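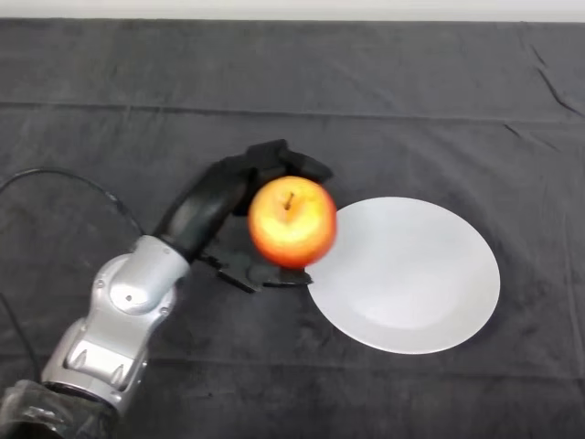 Slide 1. Why your apples taste like the box

Good morning. I'm Priya Whitfield, I run the cold store at Cistdale, and I have been asked to keep this to the time on the program. We'll see.

Start with the question everyone asks me at parties, back when I was invited to them: how old is a supermarket apple? Pause. Let them guess. Someone will say a week. Be kind.

Ours go in at harvest and some are still in there in March. We drop the oxygen to 2 percent and the apples more or less nod off. They wake up cranky, like anyone.

Ethylene, short version: ripe fruit gossips. One soft apple tells the whole bin it's time to go, and the bin believes it. (Skip the chemistry unless Boychuk is in the front row, in which case he'll do it for you.)

Then the Grulov story. We had 62 bins in room 4, a door seal gone, and a manager who trusted the gauge. I was the manager. Wait for the laugh. If there isn't one, move on briskly.

Slide 2. What to do at home

Fridge, bottom drawer, bag with a few holes. Keep them away from the lettuce, which will go brown out of spite.

A bowl on the counter is fine if you eat fast. My mother's bowl was decorative and we were not to touch it.

A single red-and-yellow apple on a plate looks lovely and is getting mealier by the day.

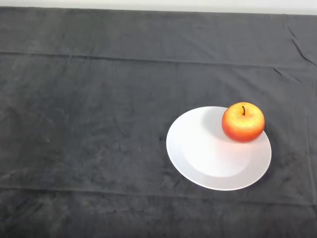
Slide 3. Questions

Repeat each question for the people at the back. If asked about wax, drink some water first. Masa has the handouts by the door.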